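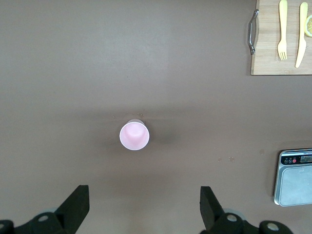 Figure 1. Pink paper cup on a tabletop, seen from overhead.

The Private Voice in Public: Letters and Authorship in a Biography of a Playwright
Project report, Department of Literature and Drama, Celcombe College
Prepared by Minttu Kuusisto and Sipho Fourie
Supervisor: Reijo Lehtinen

1. Purpose
This project examined how a biographer uses private correspondence to explain published plays. The text selected was Urho Peltonen's life of the dramatist Toivo Nieminen, a book of 624 pages that quotes from letters on nearly every one of them. The research question was whether the letters are treated as evidence about the plays or as a substitute for reading them.

2. Materials and method
The Nieminen papers are held at the Fleury Library. The full collection contains 4000 letters, of which the students were permitted to consult 100. Each letter was compared with the passage in which Peltonen quotes it, and the surrounding chapter was then read against the play under discussion. The two plays chosen were Gonovwood and The Brusudach Road. Sipho Fourie read the letters in the original Finnish. Quotations in this report follow his translations.

3. Findings
Of the letters consulted, 40 are quoted in the biography. Most are quoted accurately, but many are shortened, and the cuts tend to remove jokes. The Nieminen of the biography is therefore a graver person than the Nieminen of the letters. This matters most in the chapter on Gonovwood, where Peltonen reads the second act as a confession of guilt toward the author's brother. The complete letter on which he relies closes with a page of teasing — addressed to that same brother — and does not mention the play.

The chapter on The Brusudach Road is stronger. Peltonen quotes the stage directions at length and brings in the letters only to establish the order of the drafts.

4. Limitations
The sample was small and was selected by the library. Letters written after the move to Celcombe remain closed to readers.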